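Tolbridge Paper Folding and Sorting Work
Progress report to Rautiainen, May

Prepared by: Jasmina Obradović
Reviewed by: Tarun Dubey

1. Status

Work in this period covered sheet handling, table layout and the written procedure for colored stock. Two of the three items are closed. The procedure is in its second draft and is with Sunee Wattanapong for comment.

2. Stock

The paper order of 372 sheets was received from Stendeck and checked against the delivery note. Six sheets had creased corners and were set aside for trial folds. The remainder is stored flat. Sheets left out overnight curl at the edges and are harder to line up, so open packs now go back under the weighted board at the end of each session.

3. Work area

The two-table layout proposed in the last report has been adopted. The front table is used for handling sheets. The second table, set against the wall, takes the other items. Both surfaces are cream-colored. Ilir Krasniqi checked the height at the join and found no step that would catch a sheet. White stock was hard to pick out against the tabletop, and lavender is now the default color for trials.

4. Trials

Sessions are limited to 60 minutes. Seven were held in the period. The main source of lost time was the first fold, where the sheet tends to slide if the lower edge is not held down. Haris Bošković has proposed pressing the center of the crease first and working outward. This will be compared with the current method before the procedure is issued.

5. Spending

Paper and storage costs are within the approved amount. The second table came out of the furniture line. No transfer between budget lines is requested.

6. Open points

Storage for finished folds has not been settled. The shallow trays on hand take a single layer only, and a quote for deeper ones is expected from Giltine by Monday.
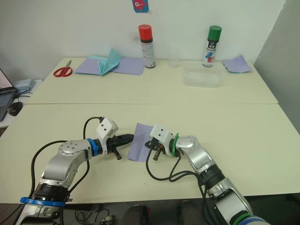
7. Next period

Issue the procedure after comments. Complete the comparison of fold methods. Confirm the tray order and place the repeat order for lavender stock.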